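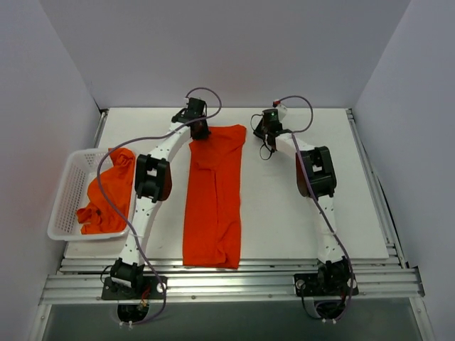
Luana Rezende has run the clothing repair shop in Clitton for two years, and most of her work comes from people who had given up on a coat or a pair of trousers. She trained with a tailor called Magalhães, who would not let her touch a sewing machine until March of her first year. "I unpicked seams and I pressed things," she says. "That was the job." She still judges a garment laid flat on a table before she looks at it on a person. With a long orange-red piece folded lengthwise into a narrow strip, she would look first at whether the long sides run fairly straight, and then at any bunching near a corner. "Bunching can just be careless folding. If it comes back after you smooth it, look at the seam."

The shop took in 193 repairs last month. Zips are the most common, followed by hems and worn pockets. Rezende charges a flat price for hems and quotes for everything else, and she turns some jobs down. "If the cloth is thin all over, a patch will only pull it apart next to the patch. I tell people that and they sometimes go and ask somebody else."

She moved from Nerkum, where the rent on a smaller room had gone up to 800 a month. The Clitton shop needed new wiring and a proper pressing table, and she borrowed 2,000 from her sister to pay for them. The loan is nearly cleared.

Asked what people could do at home, she mentions buttons. "Sew them on again while they are loose. Don't wait until you've lost one, as matching it takes me longer than the sewing." She also suggests washing clothes less often and closing zips before they go in the machine.

The shop is closed on Fri 24 October for stocktaking and opens again the next morning.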